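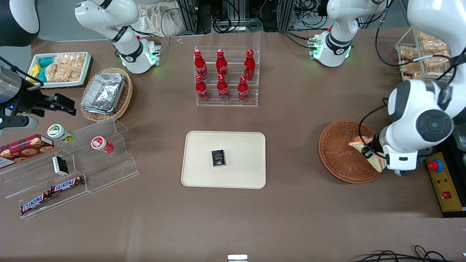

Snacks and drinks at Clovlow Hall — your questions

Quick answers for anyone hiring the hall or coming along to something. Will tidy this page up in January when it's quieter.

Can we bring our own food?
Yes. Cold food, cakes, crisps, sandwiches, all fine. Hot food needs the kitchen, so tick the kitchen box on the form.

Is there a snack table at every event?
No, only if the hirer asks for it. Evening talks and film nights usually have one. Kids' parties usually don't, parents bring their own.

What's on it?
Changes. Chocolate bars, wrapped pastries, a few drinks. We buy from Beletti mostly and it depends what they've got in.

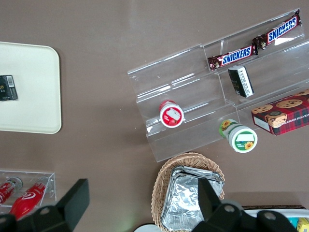 Snickers on the top shelf of the clear stand.

Nuts and allergies?
There are nuts in some of what we sell, so please read the wrapper. We can't promise a nut-free hall. If you need the snack table left out of your booking say so on the form, no problem.

Anything vegan?
Usually crisps and fruit. Ask at the hatch and we'll show you the packets.

Can I pay by card?
Yes, card or cash. Card reader is the Tukalska one and it sulks if the wifi drops, so a bit of change in your pocket helps. Nothing on the table costs more than £2.

How many people can the hall take?
163 standing, 70 at tables. Side room is smaller, please ask.

When does the kitchen shut?
10pm. Urn off before that please, it takes ages to cool down.

Do we have to wash up?
Yes sorry. Cups, plates, teaspoons back in the cupboard by the door. There's a dishwasher but only use it if you've been shown how — the old instuctions on the wall are wrong.

What about rubbish?
Bin bags under the sink. Recycling goes in the green bins outside the Peng Room door, not the ones on the street, those belong to the flats.

Can we have alcohol?
Own bottles fine for private parties. Selling it means a licence, so tell us at least 4 weeks ahead.

Can we keep leftovers in the fridge overnight?
No. Anything left gets thrown out in the morning, labelled or not.

Somthing not covered?
Use the contact form. Replies mostly in the evening.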